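Asden Community Workshop — Frequently Asked Questions

Search the help pages
Go
Last updated: November

What do I pay to become a member?
The membership is $190 for one year. You can pay it in 2 parts if you ask at the desk before you sign the form. We do not give money back after the first 30 days.

Do I need some experience before I come?
No. Every new member takes the introduction evening with Delwyn Lockyer. It begins at 6:30 p.m. and takes two hours. Please wear closed shoes, with sandals we cannot let you in.
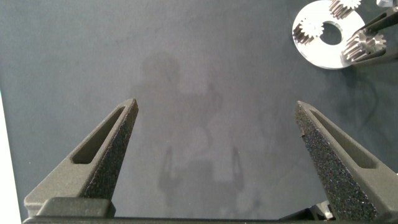
Photo: Setareh Zamani

Can I bring a guest?
Yes, one guest for each visit. The guest may look and help to carry things, but may not use the saws or the lathe. Children under 12 stay in the front room with an adult.

How do I reserve a bench?
Write your name in the book near the door, or send an e-mail to Sanaa Hegazy. If you are more than 30 minutes late, the bench is free for other members. We had many complaints on this point, so now we follow it strictly.

May I leave my project in the workshop overnight?
Small projects can stay on the member shelves for two weeks. Put a label with your name and your phone number.
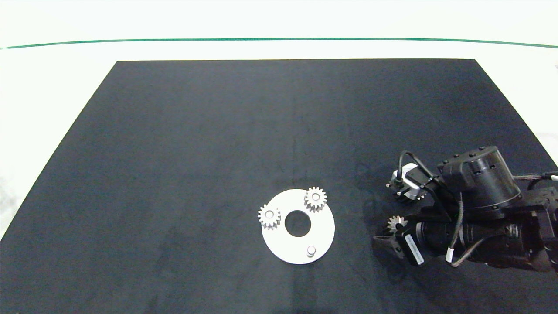
For larger pieces you must rent a place in the storage room, and at this moment there is a waiting list. Glue and paint must go home with you — the insurance is very clear about this.

Is there parking?
Only on Imley Street, and it is free after 6 p.m. Please do not use the yard of the bakery.

Whom do I ask if my key card does not work?
Vasanthi Varma makes the new cards. The first replacement is free.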